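Search the archive
Search this list
9 April 2021
Posted by Tormod Hovland

Re: shape blocks for the Plondale playroom

On the list, Ngô wrote:

> We have a budget for one set of blocks for the under-fives and I can't
> decide. Plain cubes or the ones in shapes? And does anybody have a
> good surface for them? Ours all end up on the carpet, where they
> topple and everyone cries.

Shapes, shapes, shapes! I say this as somebody who bought plain cubes first and has spent 6 years slowly swapping them out. Cubes are lovely for towers, but a small child will pick up a star and want to talk about it, and then you have a whole conversation going before anyone has built a thing. Get a chunky set where the pieces stand up on their own edge or end. The thin flat ones are really for puzzles, and they slide about when you try to stack them.

Ours came from Prindumik in a box of 18, and I like the colors very much — strong and plain, easy to call out across a room. "Who has the red one?" works every time. The hexagons are the best all-rounders if you ask me, because you can put nearly anything on top of a hexagon. Hearts are harder. My nephew has strong feelings about hearts and will not hear a word against them.

As for the surface, please try a wooden board! Carpet is hopeless. A good flat board gives you a level place to build, it marks out whose game is where, and you can lift it onto a table for the older ones. Pale wood is best, I think, since the bright colors stand out so well on it.

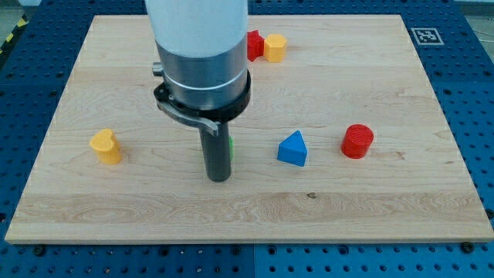

Don't worry about a knot or a dark streak in the grain, either. The kids at Kandamau turned every streak in theirs into a river and spent all of November ferrying stars across. I sanded the corners of mine round and gave it a coat of food-safe oil, and it has needed very little since. A wipe with a damp cloth, then dry it flat.

Ngô, how big is your table? If you send me the measurements I can look through my offcuts — I have a nice long piece of maple doing nothing in the shed.

Tormod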